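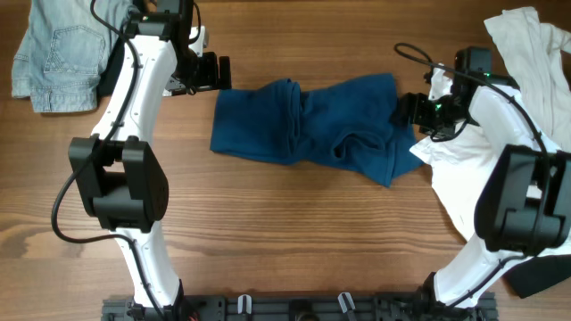

Dindimdale workshop opens doors for garment-handling demo

Girkivine ran a two-arm clothes-handling demonstration at its Dindimdale workshop on Saturday, the first time the company has let the public near the bench. Sessions started at 10 a.m. and were limited to 12 visitors each.

The station, called Lema, uses a pair of white arms bolted to a shared rail at the table edge. Each arm ends in a black gripper. Garments go on a bare wooden tabletop, with no tray or fixture to hold them in place. Jeans, a white garment and a dark blue one were among the items on the table.

Terence Whiteley, who leads the controls group, said mixed laundry is harder for the system than a stack of identical towels. "A shirt has no fixed shape once you drop it," he said. "The arms have to find two usable grip points before anything else can happen."

According to Whiteley, the software has been trained on 3000 recorded folds, most of them made by an operator guiding the arms remotely. A further 258 were set aside for testing. He declined to give a success rate and said the figure changes too much from one fabric to the next. Denim is slow because of its weight. Thin knits tend to slip.

Visitors could hand over an item of their own after the scheduled runs. Aldana Montecinos, who manages a linen service in Trondham, asked about cycle time and was told that speed is not yet a target. Her plant handles mainly flat goods, and she said she would want to see fitted sheets before discussing a trial.

Girkivine plans a second open day in December. Booking is through the workshop office, and children under 8 must stay behind the floor line.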